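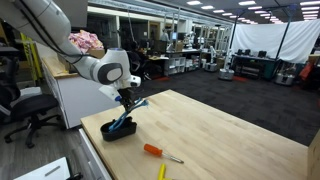

Brellari Bench Kit – object-in-container test set for arms with a parallel or adaptive gripper

Ships as: full kit, refill pack, or protocol and logging sheets only
Current revision: 5
Page updated: 27 December 2021

Hi, and welcome to the page for the thing that ate my whole year! I'm Natalie Parsons, I put the Bench Kit together with Jawad Mirani and Liya Gashaw, and if you've ever tried to compare two grasping policies and ended up arguing about whether "it sort of went in" counts as a success, this is for you.

The kit started as our own method. We wanted to know why a policy that looked great on cubes and cylinders fell apart the moment you gave it something long, bendy or branching to put away. Boxy things are polite. You close the fingers, you lift, you let go over the bin, done. A branching object snags on the rim, or one end goes in while the other hangs out, or it slides down through the fingers and lands at an angle (and then a quick glance at the final state tells you almost nothing about what went wrong). So we stopped scoring only the end of the trial and started scoring the whole way down.

How the scoring works

Every trial gets split into stages: approach, close, lift, first contact with the container, release, rest. Each stage gets a pass, a partial or a fail, and you log the first one that isn't a pass. That's pretty much the method. The part that took the longest was first contact, which we originally didn't have at all. Liya kept writing "touched the rim, then fine" in the notes column, over and over, until we gave in and made it a stage of its own. I'm so glad we did, as it's the column I look at first now.

Partial is for trials where the object ends up partly inside and partly outside the container when the gripper opens. Please don't round these up! I know it's tempting, I've done it, and Jawad caught me.

What we found with it

We ran 1817 trials on our own bench before putting the kit up here, using two policies trained on the same demonstrations. One took a single wrist camera view, and the other got the wrist view plus a fixed one from the side. On final success alone they were close enough that I'd have called it a tie and gone home. Split by stage, they were doing very different things. The wrist-only policy lost most of its trials at first contact, coming down too low with the trailing end of the object still over the rim. The two-view policy cleared the rim nicely but often let go early.

Those are two different problems with two different fixes, and a plain success rate would have sent us off to collect more demonstrations of everything. What we did instead was collect 41 extra demonstrations of only the last bit of the descent, and the wrist-only policy picked up a clear improvement at the contact stage. It did nothing at all for the other policy. (I was rooting for it, too.)

I should say this is one lab, one arm and one gripper. If your results come out differently, I want to hear it.

What's in the full kit

Long and branching objects in soft and stiff versions
Open-top containers, shallow and deep
Distractor hand tools for the cluttered condition
Start-pose cards to lay on the table and take away before the trial
Printed protocol plus the Tadeo logging sheets
Adhesive corner marks for your tabletop

The refill pack is just the soft objects and the corner marks. The soft ones do wear, especially at the tips, and a worn tip grabs differently from a fresh one. We swap ours at the start of each new comparison and never in the middle of one.

Setup notes

Any stable table works. Put the container close enough to the arm that the elbow stays comfortably bent, and leave open space on at least one side so you can run the cluttered condition without moving the container. Tools go next to the container, never inside it, and they stay in the same pose for the whole block.

Don't tidy up the room behind the table for our sake, either. We test in a busy shared space, and I'd much rather see a policy cope with ordinary background mess – chairs, shelves, other people's projects – than shine in front of a blank wall. Just keep the lights the same within a block.

The Tadeo sheets open in any spreadsheet program. If you use Polus for your logs, Corey Tomoana wrote an importer that reads the stage columns directly, and it's included with every version of the kit.

Known issues in revision 5

The deep container can creep on a very smooth tabletop if the gripper presses on the rim. Use the corner marks and check it between trials. The start-pose cards for the left-handed layout are also printed mirrored in the first batch, sorry! Dariusz Bednarek spotted it, and corrected cards go out free if you write to us.

Revision 6 is planned for March and adds a two-arm handover condition, plus a narrower container from Öberg that has been making us all miserable.

Questions, odd results and complaints about the word "partial" all go to the Brellari contact form, and I read every one.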